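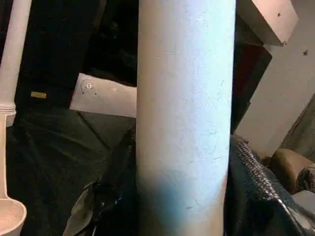
Craig Swanson wants to know if I've bled the radiators yet, and if so, in what order, and would I please write it all down this time instead of sending him one-line messages at midnight. Fair enough! So this is me writing it all down.

Ticket 1236, Kevano heating controller, opened 2020-07-31. Status: still open, sort of.

What it does: the hot water schedule comes on fine in the morning, then the evening slot gets skipped. No error, no beep. The screen says NEXT: 6 PM right up until 6 PM and then it says NEXT: 6 AM, like the evening never existed. The boost button works every time. I've been using boost for showers and I'm getting tired of walking down the hall in a towel to press it.

First thing I tried (before opening the ticket, Craig, I promise) was the reset in the booklet. Hold the two outer buttons, wait for the dashes, let go. It wiped my schedule, which I had to put back in from memory, and the evening slot was skipped again that same night.

Then the radiators. Yes, I bled them. Upstairs first, then downstairs, which I now gather is backward for this house. I got a bit of hiss out of the one on the landing and nothing but water from the rest. Pressure is fine. It made no difference at all to the hot water, but the landing radiator has stopped gurgling, so I'm counting that as a win.

Reply from Ishbel MacKinnon on the support side:

"Hi, thanks for the detail. Please check whether Holiday Mode has an end date in the past. On the older software an expired holiday can block the second slot of the day. Menu, Settings, Holiday, then Clear. Let us know what you see."

Well! There was a holiday in there. From December! We were at my sister's place in Drakamside for 7 nights and I'd set it up before we left, very proud of myself, and never looked at that menu again. So I cleared it. The evening slot came on that night and I did a little dance in the hallway.

The next night it skipped again. Ugh.

So I went back in and the holiday was back too, same dates and everything. I cleared it a second time, turned the controller off at the wall, counted to 40, turned it on again. Holiday still there. My guess is it's saving to one place and reading from another, but I sell carpet for a living, so take that for what it's worth.

Ishbel's next idea was the backup battery behind the faceplate — if it's flat, the thing goes back to an old saved copy whenever the power blips. The one I took out says Aitken on it and looks older than the dog. I've ordered a replacement from Curkar and they're saying 6 days.

Things I still need to ask:
Do I have to put the whole schedule in again after the battery swap?
Is there a software update, and can I do it myself or does someone have to come out?
Would it hurt to leave boost on overnight till then?

Craig, I haven't touched the valve by the boiler. I'll update this when the battery gets here.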